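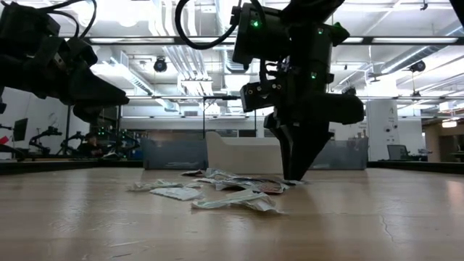 Can we afford a second pair of sorting arms this year?

Probably, if we lease the pair and leave the buying until we've seen a full winter of running costs. The lease quote from Randholm comes to $1262 a month, service visits included, and the equipment line in the budget will carry that from June without our having to raid anything else.

For those of you who missed the last planning evening (it was a miserable night and I don't blame you one bit), the longer version goes like this. We asked for prices from Randholm and from Skarnach, and both were very patient with our questions. Skarnach would rather sell outright, and their machine is a lovely thing, but the price didn't include fitting, and the fitting alone was $3784 once they'd allowed for the overhead bar and the extra power points. Randholm's fitting is folded into the lease. The minimum term is 2 years, which gave a few of us pause, though we can swap the grippers for a different type once in that time at no charge.

Grippers are worth a word, as they're where the small costs like to hide. Crumpled paper and soft plastic wrappers are awkward stuff to pick up, flat bits especially, and fingertips wear down with all that touching of the tabletop. We've put aside enough for 4 spare sets. If you're fond of spreadsheets, the workings are in the Laryea folder under "consumables", and I'd be glad of a second pair of eyes on the freight column, which I've already had to fix once.

Still to be sorted out: whether the new pair goes at Gotlow or stays with us. Gotlow has the floor space and a better loading door, but we have the wiring, and I'd hate to see us pay an electrician for a job we've already paid for once. There's also the matter of bins. Both suppliers assume you'll provide your own, and the sturdy ones cost more than you'd think, so please have a look in your sheds and storerooms before we order any.

Comments on the draft budget are welcome until Sunday, by email or on the sheet pinned up beside the kettle. The lease papers go back to Randholm after that.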